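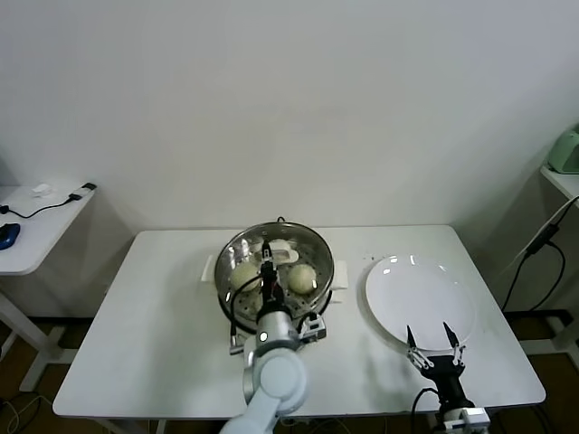 Teleop demos: my left arm keeps squashing or dropping the buns. Is it me or the setup?

Asked by Gwenllian Bevan, Jan 13, 2023
Tags: teleoperation, two-arm, grippers, demonstrations

Hi everyone, first question on here, so please bear with me if I put in too much or too little. I've been learning to drive a two-arm setup by remote control, and the task I picked to start with is moving steamed buns out of a steamer and onto a plate. I thought it would be an easy one! The left arm reaches down into the pot, picks up a bun, and carries it over to the big white plate on the right. The right arm mostly waits by the plate with its fingers open, and I was hoping to use it to steady things or nudge a bun into place.

What goes wrong is nearly always the same. I come down between two buns, and by the time I've turned the wrist enough to get a finger on each side of one, I've bumped its neighbor across the tray. Then I get flustered and close too hard, and the bun either dents or pops out sideways. I have 14 recordings so far and I'd call 2 of them good. My plan was to train on the whole lot, but now I wonder if I'm teaching it my bad habits.

I only have the wrist views and the head view to go by, and when the gripper is down in the pot it hides whatever is at the back of the tray. Should I practice more before recording, change the layout, or keep everything and hope it averages out? The software is Purnier, if that matters, on the default settings.

3 answers

Prys Samuel (accepted)

Welcome, Gwenllian! You picked a harder task than it looks, so please don't be discouraged. I spent most of a February on something very similar with dumplings and I still remember how cross I got.

My first suggestion is to do all your turning up high. Stop above the rim, rotate the wrist until the fingers straddle the bun you want, look at the wrist view, and only then go straight down. If you find yourself twisting inside the pot, come back up and line up again. It feels slow, but those recordings are so much easier to learn from, because the approach looks the same every time.

Second, pick an order and stick to it. With one bun on each side and one at the back, I would take the left, then the right, and leave the back one for last, when you have room to move and can see it properly. If you sometimes go left first and sometimes right, the policy gets two different answers for the same view and may dither in the middle, right where you are bumping things now.

For the squeezing, see if your version lets you limit how far the gripper closes. Set it so it stops a little short of what your hand wants to do. Also, watch those pot handles with your forearm as you swing across toward the plate. I have dragged a whole pot that way.

On your old recordings, I would keep the good ones and put the others in a separate folder. A small fumble that you calmly recover from is fine to keep, even useful. A panic squeeze isn't. And park the right arm in the same spot at the start of each run. If it isn't doing a job, let it stay put, and add the nudging later once the pick is solid.

Fludberg

Practice 20 runs without recording. Helped me more than any setting.

Wascombe

I agree with most of what Prys wrote, but I'd be careful about always using the same order. Once you have a decent batch, shift the pot a little between runs and turn the tray, otherwise it will only learn one layout and fall apart the first time somebody moves the table. I did keep the pick order fixed while moving everything else, so maybe we're saying the same thing.

Are you using real buns or toy ones? Real ones get sticky and tear after a few grabs, so you may want to swap them out more often than you think.

Comment from Gwenllian Bevan

Thank you all so much, this is really kind. The lining up above the rim makes total sense and I feel a bit silly for not trying it. I found the closing limit too, it was under the hand controller page the whole time. Going to do the practice runs first and then start a fresh folder.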